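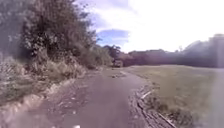

Stop correcting so much, Selma Grgić wrote back this morning, the robot learns your twitches along with the path. She's right and it stung a bit.

Friday, December 26, 2025
By Crescencio Miranda

House quiet, leftovers for breakfast, back to the path runs from October. Me on the remote, robot walking, everything logged. Meant to do an hour. Did most of the day.

Run 17 first. Stick all over the place. I push left, then right, then left again, for no reason I can find in the video. Barely a bend! Kerb on one side, grass past the stones on the other, nothing to dodge that I can see. Marked it "redo", then unmarked it, then marked it again. Want to ask Stojan whether a jittery demo is worse then no demo. He'll say it depends.

Thumb still remembers the old Pultico remote, where you had to push hard to get anything. The Georgiou one answers to a breath. Should of changed the dead zone before we started, not after. 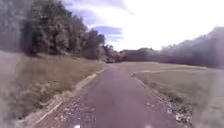 Loose stones on the right, grassy bank on the left.

Kept going through this stretch. I hug the left side whenever there's gravel. Never decided to, just do it. So now the policy will hug left too, even where the middle would be fine. Need some runs started off-center on purpose, with a slow steer back, so it sees how to recover. Ingeborg asked for those weeks ago. I said yes yes and forgot.

Threw out the first seconds of a lot of clips, me standing there getting my thumbs sorted. 282 clips kept. Good enough for tonight. 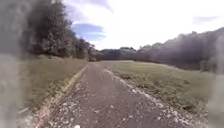 For next time

Dead zone wider. Check it before leaving, not out on the path.
Off-center starts, both sides.
Look far down the path when steering, not at the stones by the feet.
Let Borislav drive half. His hands are slower than mine.
Spare batery for the remote!!
Write to Prolau re: the log format. After the holidays.

Tea, then bed.

Recent entries
Teaching the arm to fold, day 2
Borislav takes the sticks
Packing list for Huston
Why I label at night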